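Workshop and Storage > Wall systems > Pegboard hooks pulling out, and what to hang where

gdelaunay
I'm fitting out a tool wall for a shared repair bench and have narrowed it down to a Skendow white panel with the matching push-in hooks, the ones with a round base. Before I commit I would like opinions on two things.

1. Hook retention. On my sample panel the hooks rotate under an off-centre load. A screwdriver is fine. An adjustable wrench hung by the end of the handle swings when the neighbouring tool is lifted off, and the base works itself round in the hole.

2. Whether to leave tools on their retail cards. The card has a punched hole and hangs flat. A bare pair of scissors wants to sit at an angle.

Hole spacing is uniform. Load per hook is small, nothing heavier than the wrench.

Gaspard Delaunay

t_tanguy
Take the scissors off the card. A card is made to carry one item from a warehouse to a shop. The punched hole tears upward after repeated removal and the scissors come down with it. Also, you can't cut anything with a tool that is tied to cardboard.

On rotation: a round base has no anti-rotation feature unless there are two pegs behind it. Pull one out and look. If there is one peg, you are relying on friction alone. A dab of hot glue behind the base fixes it and can be peeled off later.

albane.p
I disagree about the card, at least for a bench where stock is still being sorted. The card keeps the blades covered on some packs, carries the part number, and gives a flat label for whoever is putting things away. I keep carded items in the upper row and loose ones underneath. Upper row gets handled less.

Hot glue on a glossy panel leaves a dull ring. I would not.

t_tanguy
A label does the same job and costs a few cents.

s_khokhar
Our wall uses the same general arrangement. Carded scissors and the adjustable wrench are in the upper row, screwdriver and mini paint roller lower down.
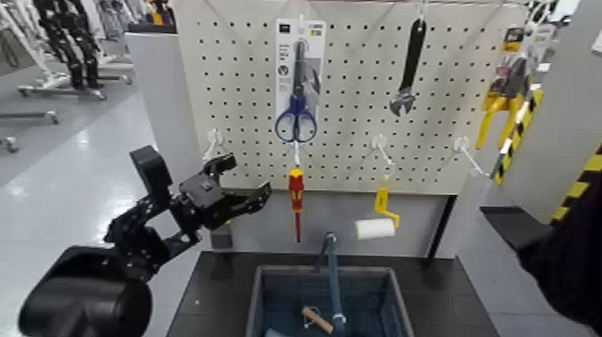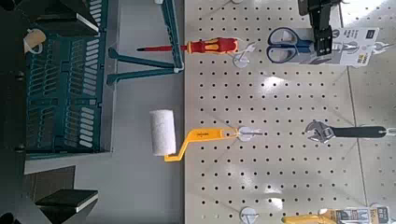 Brirano, 2024-09-11

Notes on the layout, for Gaspard:

The screwdriver hangs by the handle with the shaft pointing down. It is stable and comes off in one motion.

The roller is the awkward one. The handle hangs from the hook and the sleeve sits across the bottom, so it occupies a good deal more width than the hook suggests. Ours has a hook on either side of it in the lower row. One takes the screwdriver and the other is left vacant to give the sleeve clearance. I tried hanging something on that hook and the two fouled each other every time.

The wrench is head-down. Hung that way the mass is well below the hook and it behaves as a pendulum. It does swing if you brush past it, but it settles quickly.

Long-handled items go in the bin set into the bench below the board. I stopped trying to hang those.

The glossy finish wipes clean but throws glare under overhead lighting. If your bench has strip lights directly above, ask for a matte panel. I have not had a base rotate, but I fit mine with the panel flat on the floor, where it is easier to press each one fully home.

Sobia

gdelaunay
Thank you, useful. The width of the roller had not occurred to me. I had it down as a one-hook item on the drawing.

Does the sleeve mark the panel at all? I am thinking of a roller that has been washed and hung up damp.

s_khokhar
I would not hang it damp. Take the sleeve off and stand it on end to dry, then refit. Left horizontal, the nap goes flat on the underside.

aurelio_a
Late September is when I redo our board at work, so I have opinions. I would swap the rows. The scissors are the most used item on any general bench and they belong at hand height, off the card. The wrench can go high. Putting a tool in the upper row on the ground that it is not handled much, then handling it all day, is poor planning.

Also consider Grekex steel hooks in place of the plastic ones. They lock with a lower tab. The drawback is that you need a small flat screwdriver to release them, so you will not be shuffling the layout on a whim.

albane.p
That assumes everyone is the same height. On a shared bench the upper row may be somebody's hand height.

aurelio_a
Fair. Measure from the bench surface to the elbow of the shortest regular user and start the lower row above that.

t_tanguy
Steel hooks will chip the coating round the holes on a white panel. I have one here with grey crescents at every position we ever used. On raw hardboard you would not notice.

If you do go steel, fit them once and leave them.

lw_bench
Has anyone tried the Langlois bin inserts under a board like this? I want something to catch what gets knocked off the hooks, and the drop-in type looks as though it would do both jobs.

s_khokhar
Not that make. Any recessed bin will do if the lip sits flush with the bench. A raised lip catches sleeves and stops you sweeping debris across the surface. Check the depth as well. Short tools disappear under long ones in a deep bin, and the small wooden-handled ones always end up at the bottom.

gdelaunay
Decision so far, for the record:

Plastic hooks, panel laid flat for fitting, no glue for now.
Screwdriver and roller lower, with a vacant hook beside the roller.
Scissors off the card, lower row, with a printed label.
Wrench upper row, head-down.
Matte panel if Skendow will supply one in that size.

I will report back if the bases start turning again.

albane.p
Keep the card in a drawer. You will want the part number.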